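Home Handling Examples: progress report to the Prillell fund

Period covered: the four months to the end of October
Prepared by: the collection team, Skurnix

Where we stand

We promised you 2,000 usable examples of people handling cloth at home by the end of the year. At the close of October we have 1,273 that have passed every check, and the weekly rate is still climbing. We are delighted with that, and even more pleased with how good the later batches look next to the early ones.

Most of the summer went on getting the hand-held grippers to behave the same way from one home to the next. The first month was slow. Recordings came back with the start missing, or with the fingers closing before the camera had settled, and we threw a lot of them away. Since we changed the start-up routine (hold still, open fully, close fully, then begin) the losses have dropped sharply, and the people doing the recording tell us it soon becomes second nature.

What we have been recording

Shirts, jumpers, towels, pillowcases and trousers, picked up, moved, shaken out, laid flat and folded, always in lived-in rooms. We decided early on to leave the rooms as we find them. Patterned bedding, fans on the wall, coat stands and odd corners all stay in, and the learning system is already coping better with busy backgrounds than it did in spring, when everything we had came from one plain table in our own workshop.

Bedrooms have been the best source by far. A bed gives a wide, soft surface at a handy height, and a striped or printed sheet makes a proper test of whether the system can tell the cloth being held from the cloth underneath. Dark clothing worried us most. A bunched black garment shows very few folds to a camera, so we asked for plenty of it, and dark items now make up a healthy share of the bedroom set.

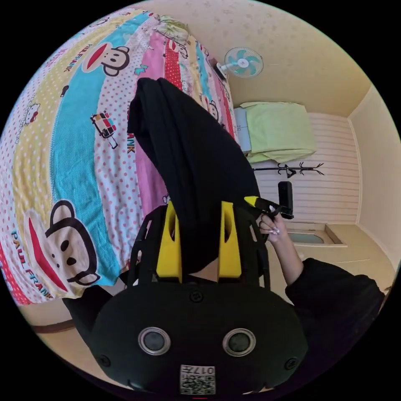
Checking and labelling

Every recording is watched through once at double speed by someone who did not make it. They mark the moment the fingers close, the moment they open, and anything that went wrong in between. Failed grasps are kept and marked as failed, which was Sidomska's suggestion when they joined us for the labelling work, and a very good one. The system learns a great deal from a sleeve that slips.

We had a backlog in September, when recordings arrived faster than we could watch them. It is cleared now. The labelling guide has been cut down to two pages and the arguments over what counts as "folded" have mostly stopped.

First results

The Ó Gríofa workshop has trained two early versions on our material. The second picks up a single garment from a made bed far more steadily than the first. Folding is still poor. It manages the first fold and then tends to drag the whole thing sideways, particularly with anything long in the sleeve. More two-handed recordings should help, and we have moved some hours across from simple pick-and-place to make room for them.

Money and equipment

Spending is in line with the plan. Finger plates wear faster than we allowed for, so we have moved a small sum from travel to spares. All the grippers are in working order.

Up to the end of the year

727 examples to go. We want most of them to be folding, with a good helping of thin and slippery fabrics, where we are still short. Recording is already booked in more homes, and we will send you the next set of figures together with a short film of the third trained version at work.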